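About us

Varkby is a shared workshop in Donport where people build robot arms, and quite often rebuild them a fortnight later. There are 49 of us at the moment. A few members write software for a living, a few teach, one repairs church organs, and plenty had never held a soldering iron before they walked in (we love that!).

It all began in Remedios Ocampo's garage, with one secondhand arm, a laptop and a very patient neighbour. Randi Holmgren turned up in May to borrow a clamp and stayed until midnight arguing about wrist joints. By the following winter the garage was too small, so we took on the old Prasertsri print works and painted the floor ourselves.

Our main shared build is called Zukenby, an arm for handling long, awkward pieces on a bench. We work on it in simulation as well as in metal, and trying out an idea on screen after supper is a real pleasure — you can change a bracket or a grip and run the whole thing again before your tea goes cold.

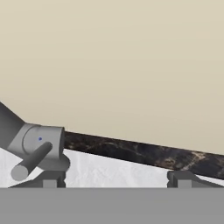

Do I need my own robot to join?

Most new members don't have one. We keep eight small arms on the shelves for anyone to use, and you can book one for an evening or take it home for the weekend once you've done the safety session.

Membership pays for the rent, the electricity and a frankly enormous number of screws. Last year we also put 1,000 pounds towards motors and bearings for members' own builds, and seeing those projects come through the door a bit further along each time has been brilliant.

The workshop opens at 8 in the morning and the kettle goes on soon after. Come and have a look round, bring whatever you're building, and ask for Randi if you'd like to see Zukenby.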